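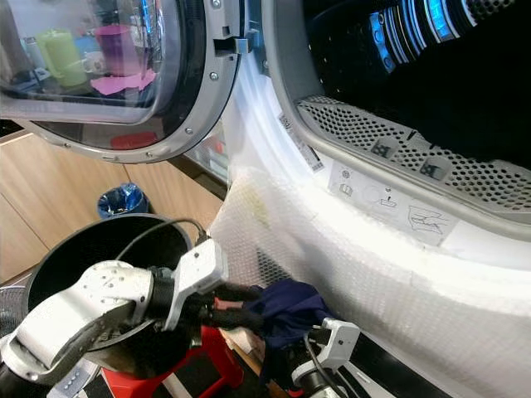

4.3 Unloading a dryer

Unloading is the first laundry task most owners try with the Jirkik two-arm kit, and it is the one this guide rates as ready for daily use with a person in the room. Washing, sorting and folding are covered in sections 4.2, 4.4 and 4.5, and the ratings there are lower. Read the task rating table in section 1 before you promise anyone a clean shirt. The task starts with the door of a front-loading dryer fully open, one gripper closed on a piece of clothing at the doorway and the other arm held low near the front of the machine. Bubble wrap over the lower front, as on this dryer, protects the panel from knocks while you are teaching positions. Keep it below the opening and clear of the door latch.

What the kit can do

The arms can reach into the drum, close on cloth, pull it out and drop it in an open container. They work one grab at a time. A grab may bring out one sock or four shirts. The Stokard software does not know the difference and does not try to separate them.

The kit cannot yet do the following:

- Open a dryer door that has a push-to-release latch
- Clean a lint filter
- Tell a damp item from a dry one
- Find a dark sock against the back of a dark drum every time

A person doing the same load by hand will finish sooner. Plan on the kit for loads that can wait.

Before you start

1. Check that the dryer has stopped and the drum is not turning.
2. Open the door by hand as far as the hinge allows. If it swings back on its own, hold it with the strap supplied in bag C.
3. Clean the lint filter by hand, following the dryer maker's instructions.
4. Place the container within reach of the left arm. The opening should face up and sit lower than the top of the dryer doorway. A bin on a stool works if the stool does not rock.
5. Remove cups, glasses and anything else breakable from surfaces the arms can reach.
6. Look at the cable on each wrist. It should form one loose loop with no kinks and should not be able to catch on the door.

CAUTION: Keep children and pets out of the room while the arms are powered. The arms slow down when they meet resistance, but they do not see people behind them.

Teaching the doorway

You need to do this once for each dryer, and again if the dryer or the base has been moved.

1. Turn on the base and wait for the steady light.
2. On the tablet, choose Tasks, then Dryer, then New Doorway.
3. Guide the right gripper by hand to the lowest point of the door opening. Tap Save Point.
4. Repeat for the left side, the top and the right side.
5. Guide the left gripper to a spot over the center of the container. Tap Save Drop.
6. Tap Test Empty. Both arms make one slow pass with the grippers open. Press the red stop button if either one touches the dryer.

If the test stops with code 1564, one of the saved points is out of reach. Move the base closer and start again from step 2. Code 1868 means the drop point is blocked.

Running a load

1. Tap Start Load.
2. Stay in the room for the first three grabs.
3. When the arms return to rest, look inside the drum. Small items often stay against the back wall or the upper edge. Take them out by hand or tap Run Again.

NOTE: The grab limit is set to 50 at the factory. A load with many small items may reach the limit before the drum is empty. You can raise it under Dryer, Limits.

NOTE: Sheets and duvet covers tend to twist into a rope. Set Large Item to On, and the second arm will hold the cloth low while the first arm takes a new grip. This works on flat sheets more often than on fitted ones.

CAUTION: Do not run the task with bras, belts, or clothing with hooks or long cords. These can catch on the drum or the gripper fingers. Take them out first.

Gripper wear

Check the finger pads once a week. Replace them when the surface is smooth or when cloth starts to slip. Use only Nadar pads, part 3650. Pads from the Erkon kit look the same but are thicker and will stop the fingers from closing fully.

Section revised 15 July 2021. The Large Item setting needs software from October or later of the previous year. To check your version, tap Settings, then About.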